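Cornby changes grading rule for light wood tabletops

Cornby, the furniture maker, will sort its light wood tabletops by surface hardness as well as by appearance, beginning in February. The change applies to the dining and desk lines and replaces a single visual grade that has been in use since the plant opened.

Under the old rule, a top was accepted or set aside according to color match and the number of repairs on the upper face. The new procedure adds a dent test at 2 points on every top, taken after the final coat has cured. A reading below the limit sends the piece to the second grade, which is sold through the factory outlet at a lower price.

The company tested the method on 292 tops before adopting it. Most of the low readings came from pieces that had been coated late in the shift, when the curing room was opened more often and its temperature fell. The curing schedule has been changed as a result – racks now stay in the room overnight.
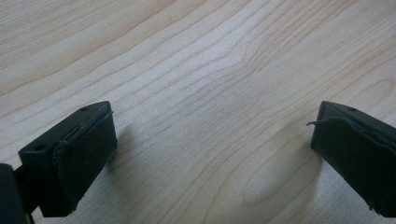 According to Ulla Karppinen, the dent test is useful but the grade names are not. Customers read "second grade" as damaged, she said, and a shop then spends ten minutes explaining that the table is sound. She would prefer a printed hardness value on the underside, next to the batch number.

Cornby said it was considering a label of that kind but had not set a date. Grain pattern will remain outside the grading rule. Swirls, loops and uneven spacing in the figure are treated as normal variation and do not affect the price.

Miettinen, which supplies the coating, will keep the present formula. Care instructions are also unchanged: a damp cloth, mild soap, and no abrasive pads. Tops bought before the change keep their original warranty, and owners do not need to register them again.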